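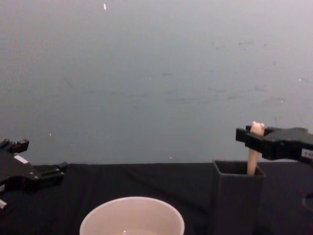 Walk-round of the Clarutau unit, 2/23/19. I did this one with Agata Rizzi, who knows where all the stopcocks are - I still don't!

**Fire doors**
- [x] Front door closes by itself. Lovely.
- [ ] Back door sticks at the bottom and I had to give it a proper shove. Needs planing before June, when the wood swells again (remember last year?).

**Extinguishers**
- [x] Kitchen: pin in, gauge in the green.
- [ ] Corridor: tag has gone missing. I've rung Nendar and they'll bring a new one when they do the yearly service.

**Electrics**
- [x] All 79 plug-in items tested, stickers on.
- [ ] 2 extension leads plugged into each other behind the fridge. I've pulled them out and put a note on the worktop. Please, please don't put them back!

**Ladders and shelves**
- [x] Big ladder fine, feet not worn.
- [ ] Top shelf in the store says 500 kg and I can't find any paperwork to back that up. Agata thinks Julik fitted it, so I'll email them. Light boxes only until I hear.

**First aid**
- [x] Eyewash in date.
- [ ] Plasters down to the last 3, and they're the tiny ones that fall off if you look at them. More on order.

**Lights**
- [x] Emergency lights stayed on for the full test.
- [ ] Stairwell bulb flickers - Lukoševičius have the right fitting, ask for the short one.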